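Felleck shared workshop – hand grippers, build notes
January 2026

Carrying on from the last entry. The left and right units are both back together with the printed fingers from the Vadlow file set, black filament, four walls. Brass inserts went in with the soldering iron at the low setting. One sat proud on the first try and I pulled it and did it again with the arm clamped flat on the bench.

Mass of one complete unit without the top plate is 203 g on the kitchen scale. The old version with the metal arms was 141 g heavier, and my wrist noticed that after an hour.

Pads. Still on the black textured sheet from Forsberg, cut with a knife against a steel rule. It grips well but the cut edge goes ragged and sheds threads. A hot knife might seal it. The other option is to buy the moulded pads from Prolbridge and redrill the backing, which I'd like to avoid as the hole spacing is different from ours.

Food containers are the thing I want working before anything else. Smooth lids, rounded corners, a flat face that wants to rotate as soon as the two pads aren't square to each other. With the pads parallel to within a millimetre I have no complaints. Past that the box pivots on one pad edge and ends up on an angle.

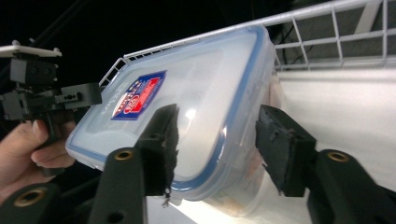
Finger travel is still a bit short. Fully open it clears a small box fine, but anything wider has to be taken on its thin side, and then there's very little pad touching. I could lengthen the linkage by one hole. That costs squeeze force at the tip and I don't know how much, so it needs measuring before I reprint anything.

Logger on the bench is happy. Last run saved 1,043 rows of finger position and dropped 53, all of them in one block near the start. That looks like the USB hub waking up and not the encoder. Next run goes straight into the laptop port to check.

Zero drift on the left encoder: small, but it's there. Closing the fingers fully before each run and resetting gets rid of it. I've added that to the start-up sheet taped inside the cupboard door, so please follow it if you borrow these.

To do:
Hot knife test on a scrap of pad sheet
Shim one finger by half a millimetre and see how bad the pivot gets
Spring scale at the tip, current linkage hole, then the next hole out
Threadlock on the pad screws, blue not red
Order more M3 inserts, the short ones

The colour change on the next print can wait. There's most of a spool of black left and I'd like the colour of both units to match until the May open day.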